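4.3 Phantom picks and the empty-bin fault

Of the failures logged over the trial, the one that cost us most was also the dullest. The cell would finish the last item in a tote, look into the tote, and decide that there was one more. It would then go down for it. We called these phantom picks in the log, a name Saeed Rostami objected to on the grounds that ghosts are at least sometimes reported by more than one witness.

The logic at fault was ours. Pluvent, the picking controller, does not keep a count of what a tote holds, as the stock figures supplied by the host site were wrong often enough that we had stopped trusting them in the first month. Instead it asks the depth camera whether anything stands proud of the tote floor by more than 6 mm. If so, it plans a grasp. If not, it calls for the next tote. During bench tests at Bustutitz this rule gave no trouble at all, a fact we reported at the time with more pride than it deserved. The bench totes were matt grey. The totes at the host site are blue and have a slight gloss, and the lights are directly overhead.

Out of 2,485 tote visits, 200 ended in at least one phantom pick. Most were harmless: the suction cup met the floor of the tote, sealed rather well against flat plastic, and tried to lift it. The tote, being held by the station, declined. After two seconds the arm tripped its load limit and stopped, and someone walked over and pressed the reset. The reset button was the most heavily used part of the system that week, and the only one to finish it without a fault.

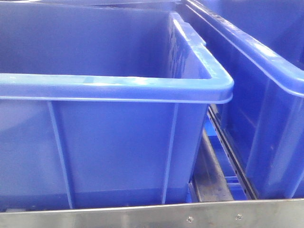

The less harmless cases were those in which the false height reading fell near a wall. A glare patch on a curved surface gives the depth camera very little to work with, and the filter filled the hole by borrowing from its neighbours. Where one neighbour was the rim and the other was the floor, the result was a smooth hump halfway between them, much the size and shape of a small boxed item. Pluvent ranked these humps highly. They were well separated from everything else, had a tidy outline and were never blocked by other stock, so by every measure we had given it they were excellent targets.

On one Wednesday afternoon the arm chose a hump of this kind close to the side of a tote, approached at an angle to avoid the wall, and came down on the rim. The cup folded, the wrist carried on, and the tote was levered out of its seat before the force limit acted. The guard door was shut and no one was hurt. The wrist bracket was bent and the cell was down until the next morning. The safety system did what it was specified to do; our complaint is with the specification, which set the force limit for heavy stock and left it there for all moves, including moves towards nothing.

Three changes followed. First, missing depth is now left missing, and a region with more than a few gaps cannot be offered as a target. Second, any grasp within a cup's width of a wall is made at reduced speed with a lower force limit. Third, a failed pick at a given spot bars that spot until the tote is changed. The original controller had no such memory and on its worst visit went back to the same highlight until Rogelio Calimlim switched it off at the panel.

We then repeated the test with 200 visits to totes known to be empty. There were no phantom picks. There were, however, several visits on which the controller refused to decide either way and asked for help, mostly under the same lights. We count this as an improvement, though the staff who answered the calls were slower to agree. A polarising filter on the camera would probably remove most of the remaining cases, and has been on order from Surdu since April.

The Vukwood cell, which runs an older version of the same code, has not been changed. Its totes are grey.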